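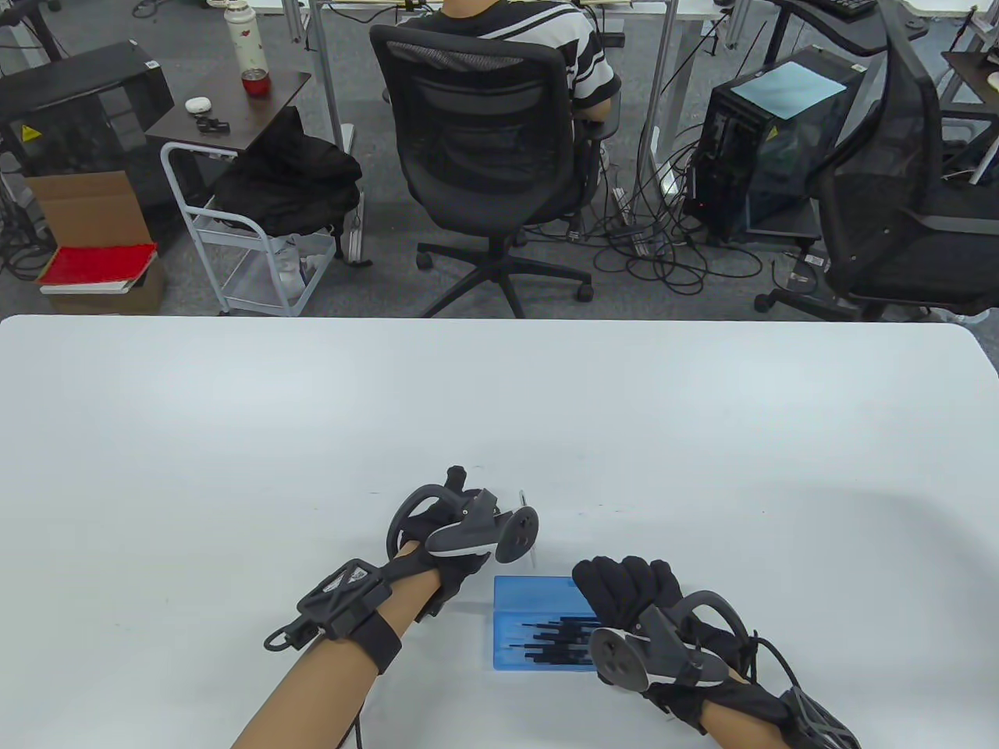
Kekik Questions "Operator Error" Finding in Runaway Arm Incidents

News > Safety Notices
Print this page | E-mail this page

Kekik, the independent equipment testing group, said Wednesday that it does not accept Prestier's explanation for a fault that has caused Pillex robot arms to move without warning, and is advising sites to stop live operation of the arms until a better one is offered.

The fault affects setups in which a person steers a pair of arms by hand. The operator sits at a table with a tracking controller on each hand and a tracker strapped to each wrist, and goes through small handling jobs, such as picking slender rods out of a plastic case. The arms are supposed to copy the motion.

At the Laitinen site they did so most of the time. In a review of 200 live sessions, Kekik found 13 in which an arm made a move that the operator had not made. In most cases it was a twitch. In the worst, the left arm swung across its work area at close to full speed and struck the guard rail. A technician was standing on the other side of the rail. No one was hurt.

Prestier, which supplies the arms and the tracking kit, closed its own inquiry in September. Its report blames "inconsistent operator technique" and recommends refresher training.

"We have read that report several times and we still can't find the evidence for its main claim," said Rhonda Sandhu, who led the Kekik review. "The same operators ran the same motions on the same day without trouble. If technique is the cause, somebody should be able to say which technique."

Kekik's reading of the logs points elsewhere. In 11 of the sessions with unexpected movement, the wrist tracker and the hand controller on the same side disagreed about where the hand was just before the arm moved. The software did not stop. It picked one of the two positions and drove the arm to it. In the two remaining sessions the log has a gap at the moment that matters, and Kekik draws no conclusion from them.

Why the two devices disagree is not yet known. Kekik looked at hands resting close together on the table, at loose straps and at cables pulling on the trackers. None of these produced the fault every time. Prestier's suggestion that reflections from pale tabletops are to blame was also tried – a dark cloth was laid down and the fault came back within six minutes.

Joonas Riihimäki, who runs the handling program at Laitinen, said his team had asked for a hard stop on disagreement before the rail was struck. "We were told it would make the system annoying to use," he said. "I would have taken annoying."

Prestier has since announced a software update that it says "improves tracking confidence." The company has not said what the update changes or whether it stops the arm when the devices disagree. Kekik has asked for the test results behind the statement and has been told they are being prepared.

Until those results arrive, Kekik advises sites using Pillex arms to:

- record hand motion with the arms powered down
- keep everyone outside the full reach of both arms, including behind guard rails
- save the raw logs from both devices, as the summary file leaves out the disagreement
- report any unexplained movement, however small

Kekik will repeat its tests on the updated software at its own expense. The results will be published whether or not they favor the supplier.

Media contact: Rhonda Sandhu, Kekik press desk

Print this page | E-mail this page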